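Zwischenbericht zum Vorhaben „Mitfahren in Pistmont und Arley“
Berichtszeitraum: Juli bis Dezember
Projektleitung: Concetta Longo
Fahrdienstplanung: Archie Gunn

1. Stand der Arbeiten

Der Fahrdienst zwischen Pistmont, Arley und den Höfen am Doucette-Weg läuft seit Beginn des Berichtszeitraums planmäßig. Gefahren wird werktags von 8 bis 17 Uhr, am Freitag zusätzlich bis 20 Uhr. Insgesamt wurden 639 Fahrten durchgeführt. Die meisten Fahrgäste wollten zum Arzt, zur Apotheke oder zum Einkaufen. Fahrten zu Besuchen und Veranstaltungen sind im Herbst dazugekommen und machen inzwischen einen spürbaren Anteil aus.

Die Anmeldung erfolgt weiterhin telefonisch bis zum Mittag des Vortags. Eine Anmeldung über das Internet war im Antrag vorgesehen, wurde aber zurückgestellt. Die Befragung im September hat gezeigt, dass kaum ein Fahrgast sie nutzen würde. Die dafür eingeplanten Mittel sollen nach Rücksprache in die Telefonzeiten fließen, die an zwei Vormittagen regelmäßig überlastet sind.

2. Information der Haushalte

Im August wurden 600 Faltblätter mit Fahrzeiten, Haltepunkten und Telefonnummer verteilt. Eine zweite Auflage mit größerer Schrift ist gesetzt und geht im Januar in den Druck. Daneben gibt es in beiden Orten Aushänge für Mitfahrgesuche, die außerhalb der Fahrzeiten direkt unter den Einwohnern verabredet werden. 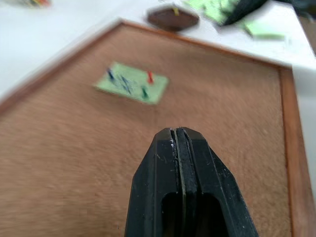
Abb. 1: Braune Korktafel

Die Aushänge werden in Arley deutlich besser angenommen als in Pistmont. Wir führen das auf den Standort zurück: In Arley kommt man auf dem Weg zur Bäckerei daran vorbei, in Pistmont hängen die Zettel im Nebengang des Gemeindehauses. Ein Umzug in den Eingangsbereich ist mit der Gemeinde besprochen, die schriftliche Zusage steht noch aus.

3. Fahrerinnen und Fahrer

Zum Ende des Berichtszeitraums standen elf Personen für den Fahrdienst zur Verfügung, zwei mehr als im Sommer. Jingyi Xia hat die Einweisung der neuen Kräfte übernommen. Sie umfasst eine Probefahrt, das Sichern von Rollatoren und das Verhalten bei Notfällen. Der Erste-Hilfe-Kurs im Oktober musste wegen Krankheit der Kursleitung verschoben werden und wird im Februar nachgeholt.

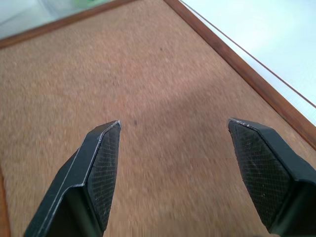 Abb. 2: Braune, fein strukturierte Oberfläche

Schwierig bleibt die Besetzung am Freitagabend. Viermal musste die letzte Runde entfallen. Tormod Strömberg hat angeboten, ab Januar jede zweite Woche einzuspringen.

4. Fahrzeug und Kosten

Das Fahrzeug war an sechs Tagen nicht einsatzfähig. Ursache war ein Schaden an der Schiebetür, den die Werkstatt Pladdale im November behoben hat. Die Rechnung belief sich auf 2990 Euro und liegt damit über dem Ansatz für Reparaturen. Die Überschreitung wird zum Teil durch geringere Kraftstoffkosten aufgefangen. Für den verbleibenden Betrag von 1000 Euro beantragen wir die Umwidmung aus dem Posten „Öffentlichkeitsarbeit“. Der Einzelnachweis liegt als Anlage 2 bei.

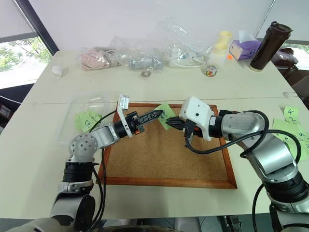

Abb. 3: Korktafel mit rötlich-braunem Holzrahmen auf hellem Tisch

5. Ausblick

Im kommenden Halbjahr sind folgende Schritte vorgesehen:
Ausweitung der Telefonzeiten auf Montag bis Donnerstag
Druck und Verteilung des neuen Faltblatts
Verlegung des Aushangs in Pistmont
zusätzlicher Haltepunkt an der Physiotherapiepraxis in Arley
zweite Befragung der Fahrgäste

Über den Haltepunkt entscheidet das Straßenbauamt. Der Antrag wurde im November eingereicht, ein Ortstermin hat stattgefunden. Sollte die Genehmigung nicht bis März vorliegen, halten die Fahrer vorerst auf dem Kundenparkplatz gegenüber; der Eigentümer ist einverstanden.

Rückfragen zu den Abrechnungsunterlagen beantwortet Elsa Strömberg.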